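About Plerlow

We're a small evening school for home bread baking. Six courses a year, one long kitchen, same oven since we opened. Started by Pornthip Siriwan and Boonsong Duangkaew, who met in a pastry kitchen and got tired of 3 am shifts.

First class was sourdough. Two people came. One brought her own starter in a jam jar and we still bake with its great-grandchild.

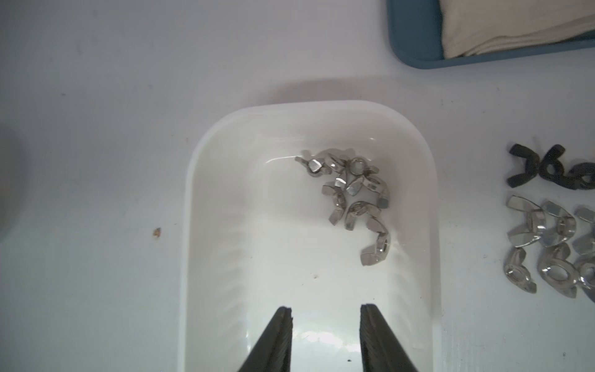
Then word got round. Rye on Mondays, flatbreads after that, a holiday loaf course every December (books up fast, sorry). Classes are capped at 20. We tried more once and the proofing shelves couldn't take it.

Pornthip teaches doughs and shaping. Boonsong does ovens, crust, anything with steam, and the accounts when he can't avoid them.

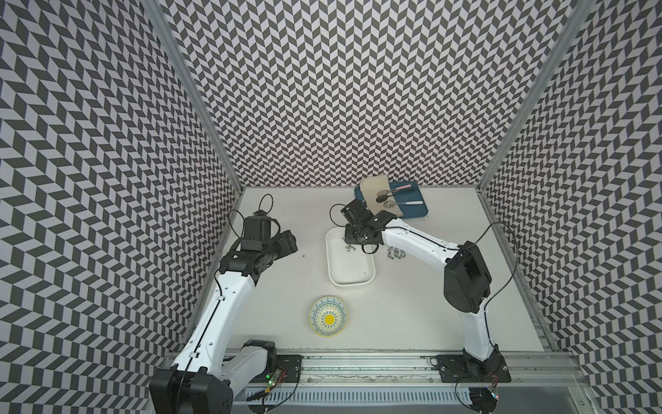 Do I need any baking experience?
None at all. Beginners start with the white tin loaf and move on whenever they like. If you've baked for years, skip straight to rye, just tell us when you book.

What we teach: mixing by hand, reading a dough, fixing one that's gone slack. No machines in the first course. Flour is included, so is the soup at the break. Bring an apron and a bag big enough for two loaves.

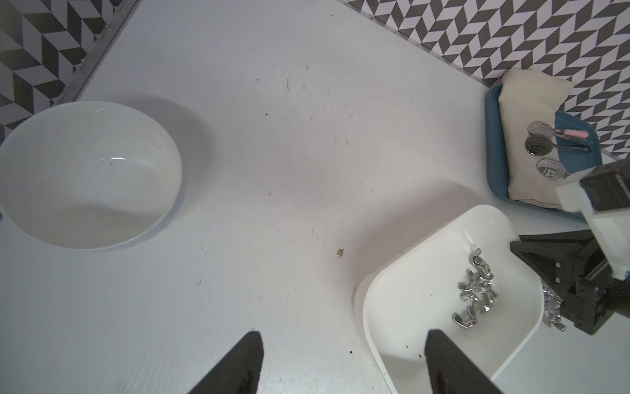

2 min read

How we run things. Fees go on flour, rent and teachers, in that order. One free place on every course, no forms, just ask. We don't sell franchises, we dont do corporate days. People keep asking about the corporate days.

Leftover bread goes to the neighbors upstairs, or home with whoever washed up. 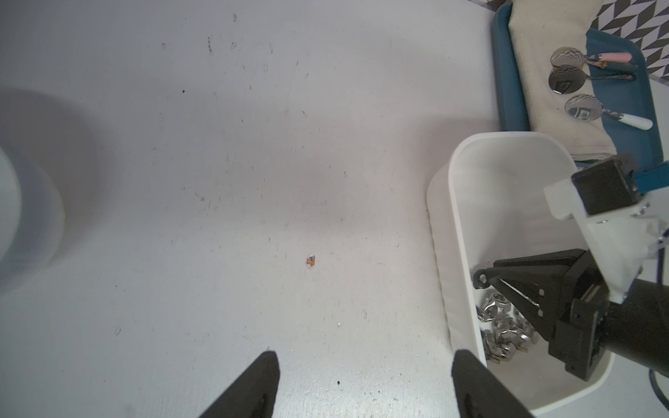
Coming next: a second rye course, slower, with overnight soakers. Also a Saturday morning one for parents and kids, if we can get the timetable to work. Boonsong wants bagels. Pornthip is thinking about it.

Booking is by email or at the door before class. Waiting lists are real, people do drop out, so put your name down anyway. We anser most messages the same evening, once the oven's off.

Page updated 9/29/23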